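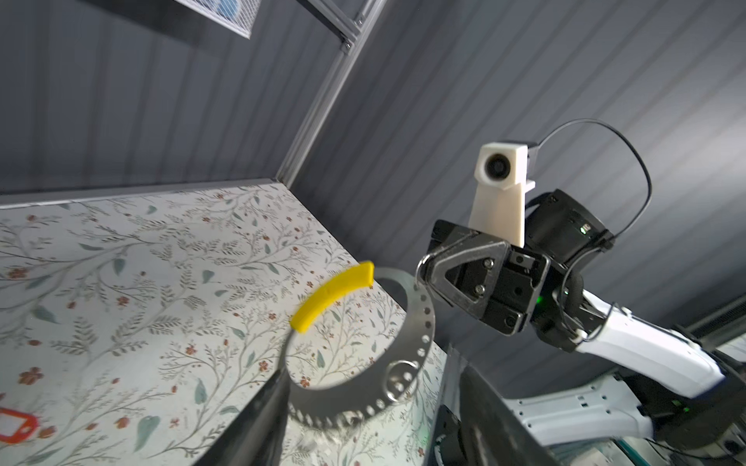
자전거 정비 게시판 > 구동계 > 체인 세척 후 왁스 재도포 주기 문의

zotville_rd
오일에서 침지 왁스로 넘어온 지 한 시즌 됐습니다. 재도포 주기를 300km로 잡고 있는데, 주변에서는 600km까지 타도 된다고 합니다. 조건은 아래와 같습니다.
- 12단 체인, 실내 보관
- 노면은 대부분 건조한 포장도로, 비 오는 날은 타지 않음
- 왁스는 Zelico 파라핀계 블록, 별도 첨가제 없음
- 도포 전 용제 세척은 최초 1회만 하고 이후에는 끓는 물로만 헹굼
300km를 넘기면 소음이 약간 올라오는데 이것을 재도포 신호로 봐야 하는지, 단순히 외부 왁스가 떨어져 나간 것인지 구분이 안 됩니다. 측정 기준을 갖고 계신 분 의견 부탁드립니다.

기름때묻은손
소음을 기준으로 삼으면 됩니다. 핀과 롤러 사이에 왁스가 남아 있으면 건조음이 나지 않습니다. 외판 바깥쪽 왁스는 첫 라이딩에서 대부분 떨어지므로 윤활과는 무관합니다. 300km에서 소리가 난다면 침투가 덜 된 상태로 꺼냈을 가능성을 먼저 봅니다. 왁스 온도와 담가 둔 시간이 어떻게 됩니까?

zotville_rd
온도계 없이 중탕으로 합니다. 왁스가 다 녹으면 체인을 넣고 4분 뒤에 꺼냅니다.

기름때묻은손
짧습니다. 체인이 왁스 온도까지 올라와야 안쪽 공기가 빠지고 왁스가 들어갑니다. 차가운 체인을 넣으면 표면에서 왁스가 한 번 굳었다가 다시 녹습니다. 저는 18분 둡니다. 중간에 철사로 걸어서 몇 번 흔들어 주고, 꺼내기 전에 왁스 온도를 조금 낮춥니다. 너무 뜨거울 때 꺼내면 다 흘러내립니다.

Barnabás Szalai
번역기를 사용하고 있어 문장이 어색할 수 있습니다. 저는 위 의견에 일부만 동의합니다. 소음은 늦은 신호입니다. 소리가 들릴 때는 이미 금속 접촉이 진행 중입니다. 저는 거리로 관리하며 300km를 상한으로 둡니다. 체인 마모 게이지로 매번 같은 구간을 측정하는데, 소음을 기다려서 도포하던 때보다 늘어남이 느립니다. 체인 두 개를 번갈아 사용하면 작업 횟수는 같지만 한 번에 두 개를 담글 수 있습니다.

기름때묻은손
비교 조건이 같았습니까? 같은 체인, 같은 스프라켓, 같은 계절이 아니면 늘어남 차이를 도포 주기 탓으로 돌리기 어렵습니다.

Barnabás Szalai
체인 모델은 같고 스프라켓은 달랐습니다. 계절도 완전히 같지는 않습니다. 엄밀한 시험이 아니라는 점은 인정합니다.

florneck_12s
600km 쪽입니다. 다만 제 경우는 침지 후 Qureshi 액상 왁스를 중간에 한 번 보충합니다. 보충 없이 600km는 12단에서 권하지 않습니다. 주변 분들이 말한 600km가 보충을 포함한 수치인지 확인해 보세요. 이 부분을 빼고 말하는 경우가 많습니다.

zotville_rd
확인해 보니 한 명은 액상 왁스로 보충하고 있었고 다른 한 명은 11단입니다. 조건이 달랐네요.

야간정비
끓는 물 헹굼에 대해 덧붙입니다. 물로 헹군 뒤 완전히 말리지 않고 왁스에 넣으면 기포가 계속 올라옵니다. 기포가 멎지 않으면 수분이 남은 것입니다. 헹군 뒤 마른 천으로 한 번 훑고 열풍으로 말린 다음 넣으세요. 왁스 용기 바닥에 물이 고이면 다음 가열 때 튈 수 있어 위험합니다.

기름때묻은손
건조 도로만 타면 매번 헹굴 필요도 없습니다. 마른 천으로 닦고 바로 담가도 됩니다. 대신 왁스 오염이 빨라집니다.

야간정비
그 의견에는 반대합니다. 왁스 바닥에 가라앉는 것은 미세한 금속 분말과 모래입니다. 체인을 흔들면 다시 떠올라 롤러 안으로 들어갑니다. 물 끓이는 비용이 왁스 교체 비용보다 쌉니다.

기름때묻은손
체인을 바닥에 닿지 않게 걸어 두면 문제가 되지 않습니다. 저는 용기 중간 높이에 걸이를 두고 씁니다. 의견 차이로 남겨 두죠.

링크꺾임
체인 링크는 어떻게 하십니까? 12단용은 재사용 불가로 표기된 것이 많은데 왁스 도포할 때마다 분리하게 됩니다.

florneck_12s
재사용 가능으로 표기된 제품을 따로 삽니다. 재사용 불가 제품을 여러 번 쓰는 분도 있지만 체결할 때 걸리는 느낌이 약해지면 폐기해야 합니다. 스프린트 중에 풀리면 부상으로 이어집니다.

Barnabás Szalai
동의합니다. 링크도 체인과 함께 왁스에 담그십시오. 마른 상태로 조립하면 그 부분에서만 소리가 납니다. 소음 원인을 찾느라 변속기를 다시 조정한 적이 있습니다.

zotville_rd
저도 링크는 담그지 않았습니다. 소음이 링크 쪽일 수도 있겠습니다. 체인을 천천히 역회전시켜서 주기적으로 소리가 나는지 보겠습니다.

(수요일 오후 9시 이후 작성)

zotville_rd
중간 결과 올립니다. 역회전 시 링크가 풀리를 지날 때마다 소리가 났습니다. 링크만 분리해서 담갔다가 재조립했더니 그 소리는 없어졌습니다. 체인 본체는 다음 도포 때 18분으로 늘리고 온도계도 쓰겠습니다. 주기는 일단 300km를 유지합니다.

기름때묻은손
온도 기록도 같이 남겨 두세요. 다음에 소리가 나면 원인 좁히기가 쉽습니다. 굳은 체인은 장착 전에 마디마다 한 번씩 꺾어 주고, 처음 몇 분은 변속이 둔한 것이 정상입니다.

야간정비
12월에는 굳은 왁스가 더 단단해서 실내에서 꺾는 편이 낫습니다. 추운 창고에서 하면 조각이 크게 떨어집니다.

링크꺾임
장착 후 첫 주행 때 떨어진 왁스 가루는 어떻게 청소합니까? 풀리 주변에 쌓이는데 그대로 둬도 되는지요.

florneck_12s
마른 붓으로 털면 됩니다. 용제를 뿌리면 체인까지 튀니 쓰지 마세요.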